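Budget check on a two-arm bench cell, what am I missing?
Posted 2/27/20 in Buying and Planning

Our shop wants a second cell like the one we use for picking up small loose parts. Wandico quoted $2795 for the frame, rail and wall panels, arms separate. That sounds low to me, and the salesman got vague when I asked what "complete" covers. Has anyone priced one of these out for real?
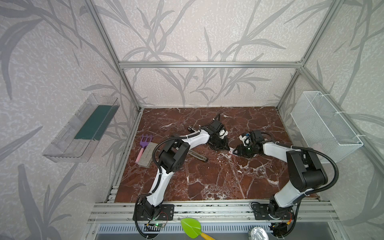 Two arms on the front rail, small tag between the grippers

The basket and the clear tray on the side walls aren't in the quote either. I have until April to spend the money.

Pulier_bench
Get a bigger budget. They're all like that.

saarinen40
I'd want the cable conduit as its own line. Ours was "included" until the invoice came, and then it was $274. Same story with the mounting plates. Does the quote even say how many? I wouldn't sign on a phone call.
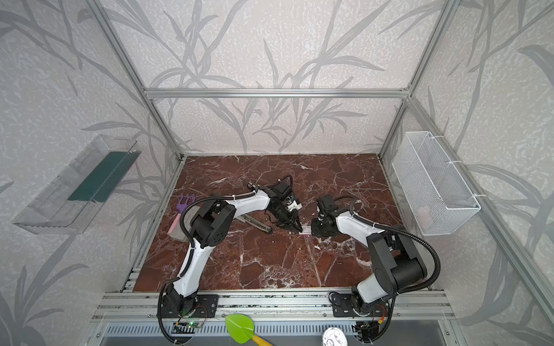
Iddrisu Opoku
Equipment buyer, Prevutham

Ask what happens when a gripper wears out. I pay almost $330 for a replacement, and I don't believe any brochure that says they last. Put two spares in the budget. As for the basket and tray, buy those yourself. I also doubt you need a second cell. How many hours a day does the first one run?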